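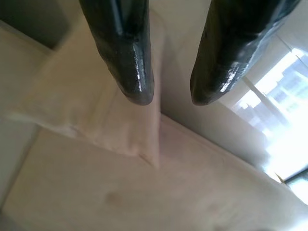
## 4. Placing the speakers

By now the Skusent pair should be out of the carton and the foam should be somewhere you can find it again. Keep the foam. Returns without the foam are accepted, but with a sigh you will be able to hear over the phone.

You need a tape measure, a roll of masking tape, and one other person who does not mind being told "left a bit."

1. Decide where you sit. Most people sit on the sofa, and most sofas are against a wall. The manual for our previous model told owners to move the sofa into the middle of the room. We received letters.
2. Mark the center of the seat with a small piece of masking tape. This is your listening position. If two people listen, mark the spot between them and let both be slightly disappointed.
3. Set the speakers on their stands so that each one is the same distance from the tape. Measure it. Eyes are generous.
4. Leave 700 mm between the back of each cabinet and the wall behind it. The bass port is at the rear and wants room.
5. Turn each speaker inward until you can just see its inner side panel from the listening position. Then turn it back a little.
6. Push the Chu leveling feet into the base of each stand and screw them down by hand.

> **Caution:** Do not tighten the leveling feet with pliers. They will go further than they should, and they will not come back.

> **Note:** The stands hold the cabinet 465 mm off the floor. This suits a low seat. If you listen from a bar stool, tilt the speakers up with the rubber wedges in the accessory bag.

### 4.1 Soft furnishings and bass

Soft things soak up high notes and do almost nothing to low ones. A bare room sounds like a stairwell, and a heavily cushioned one can sound like a telephone call from a closet. You want something between the two.

A seat against the wall also gets more bass than a seat in the open. If voices sound thick, try these in order:

1. Move the speakers apart by the width of a hand.
2. Sit forward. If the voices clear up, the wall is to blame.
3. Open the Morkine app, choose **Room**, and set **Wall Seat** to **On**. This trims everything below 86 Hz.
4. Play something you know well. The demonstration track is fine, but nobody has ever loved it.
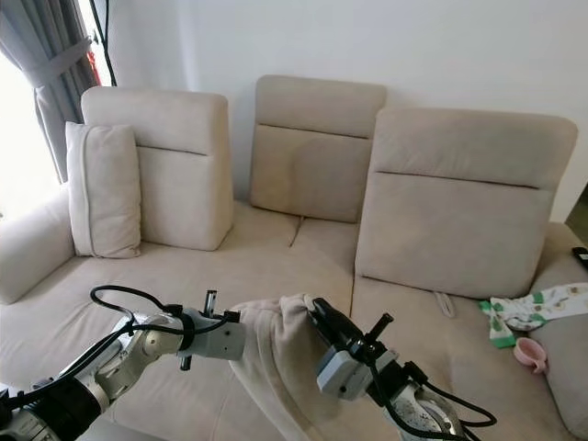 Tomomi Hirano wrote in to say that step 3 did more for her than a year of shifting furniture, but that the setting goes back to **Off** whenever the app updates, and could we please put that in the manual. Consider it put. After an update, check **Room** before you blame the speakers.

### 4.2 If the app disagrees with you

**Code 1652** means the two speakers believe they are both the left one.

1. Switch both off at the wall.
2. Switch on the one you want on the left and wait for a steady light.
3. Switch on the other.

If the code returns, hold the button on the right speaker until it chimes twice. The Hekcombe service desk opens Monday at nine and will ask whether you did this, so do it first.

Leave the masking tape on the seat until you have finished Section 5.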